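Thread: Round hole comes out tight every time (barometer bezel)
Board: Modelling and file preparation

e_kalo
I'm making a replacement bezel ring for a Manolakis aneroid barometer. The seat measures 121 mm across and is true to within what my calipers will tell me. I draw the ring in Clurkar, export as STL, slice in Fergate and print on a Triton. The inside diameter is always small. I have set horizontal expansion to zero and calibrated the axes with a test square, which is correct in both directions. The ring is under size on three prints out of three, and by the same amount each time, so I don't think it is random. Is there a shrinkage figure I should be putting in for PETG?

Stamatop
Shrinkage for PETG is small and you would have seen it on the square. How big is the square?

e_kalo
100 mm. Measures 100 mm.

sreuter
Then it is the export. Open the STL in any viewer, zoom in on the inner edge and tell us how many sides it has.

e_kalo
It looks completely round in the viewer.

sreuter
It will do. Turn on edges or wireframe.

e_kalo
32 sides. I didn't choose that; it must be the default.

sreuter
There you are. An STL holds flat triangles and nothing else, so every circle in it is a polygon. Most exporters put the corners of the polygon on the true circle. For a shaft this means the corners are full size and the flats are under. For a hole it's the flats that stand into the opening, and a round part pushed into it touches the middle of each flat first. The diameter across flats is D × cos(180°/n). With D = 121 and n = 32 that is 120.42 mm. You have lost 0.58 mm before the printer has been switched on.

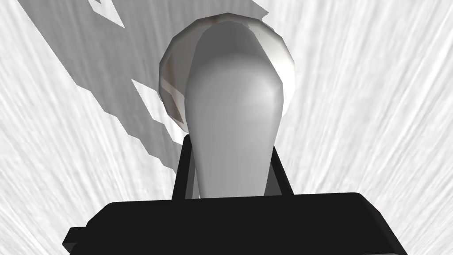
A viewer hides this by shading. It takes the surface direction at each corner and blends between them, so the face of a coarse cylinder can look continuous. It can't do the same to the outline, which is drawn from the real geometry, and that's where to check. On the round object in the render, follow the darker rim along the top and left: it is short straight pieces meeting at shallow angles. If you can pick out the corners by eye at normal zoom, the polygon is too coarse for a fit. If you can't, you still need to do the sum.

e_kalo
0.58 is close to what I measure (I get 0.6). Thank you. So I should just scale the ring up?

lambrakis_m
No. Scaling moves the outside, the thread for the glass retainer and the screw holes as well. Draw the hole over size instead. Divide by the cosine, so 121 / cos(180°/32) = 121.59. The flats then sit on 121 and the corners are clear of it. I have done all my bores this way for years.

sreuter
That works, but it treats the symptom. Raise the segment count and the error goes away with the square of n. Distance from the middle of the flat to the true circle, on radius 60.5:

32 sides: 0.291 mm
64 sides: 0.073 mm
128 sides: 0.018 mm

At 128 the loss on diameter is under 0.04 mm, which the Triton can't resolve in any case.

lambrakis_m
And the file gets bigger, and the slicer produces strings of tiny moves. My controller stutters on those. The compensated bore costs nothing.

sreuter
On a plain ring? I exported a bezel of the same form just now. With the finest setting it is 2,000 triangles. Any controller will take that. Stuttering on short moves is a buffer problem and on a 121 mm circle with 128 sides each move is nearly 3 mm long. That isn't short.

lambrakis_m
My parts are not plain rings. I take the point for this one.

aliki_f
Two additions.

First, segment count is the wrong thing to set if the program will let you set deviation. A fixed 128 is reasonable on the bezel and absurd on a 3 mm screw hole. Clurkar has both under Export > Mesh > Advanced: chord deviation and maximum angle. Whichever is tighter wins. Set deviation to 0.02 mm and leave the angle at 10°. The angle limit stops small holes turning into hexagons, which they will if deviation is the only control.

Second, check where the corners fall. If the seat has a locating pin or a flat, you want a corner of the mesh there and not half a side out. Rotate the sketch start point.

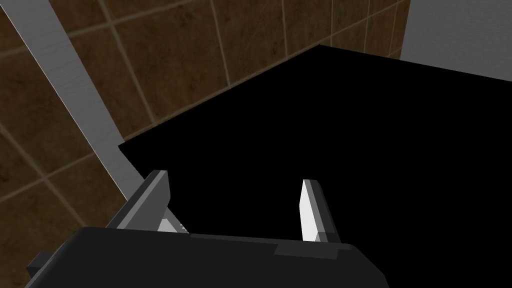 Fergate has its own simplification step as well, separate from the exporter. It is on by default and merges any vertices closer than the value in "maximum resolution". If this is left coarse, it will throw away some of what you have just added. I keep it at 0.05 mm for fitted parts. After slicing, look at the layer preview and not at the model view, as the model view shows the mesh before simplification.

Stamatop
Agree with the second paragraph about Fergate. I'd leave the maximum angle at 5° though.

aliki_f
5° gives you 72 sides on every hole regardless of size. On a 3 mm hole that's a side of 0.13 mm, well below a nozzle width. It does no harm but it does nothing else either.

Stamatop
Nozzle width isn't the limit on path accuracy. It is the limit on inside corner radius. Different thing.

aliki_f
True. I'd still not bother on a clearance hole.

e_kalo
Reprinted on Tuesday with deviation at 0.02 and Fergate at 0.05. File went up to 418 KB. Inside diameter is now 120.9, and the ring goes on with hand pressure. What is the last 0.1?

sreuter
Extrusion on the inside of a curve. The bead is laid along an arc and the plastic drags slightly towards the centre. Every printer does it to some degree. Now you may use horizontal expansion, as you are correcting one cause and know its size. Put 0.05 per side on holes only.

lambrakis_m
Or draw it at 121.1.

sreuter
Or that.

e_kalo
I drew it at 121.1. It fits. Marking this as solved.

Comments (4)

Kostis490: Same fault with a lens cap, same cure. The wireframe tip should be in the sticky.

fitter_jo: Does any of this apply if I export STEP and not STL?

aliki_f: STEP keeps the true arc, so the exporter isn't at fault there. The slicer still has to turn it into triangles when it opens the file, so look for the deviation setting on the import window instead.

turnedbrass: Would have bored it on the lathe in ten minutes. Good explanation of the cosine, though there is a sign to watch if you use the same rule on a shaft fitting into a polygonal hole and the two counts differ.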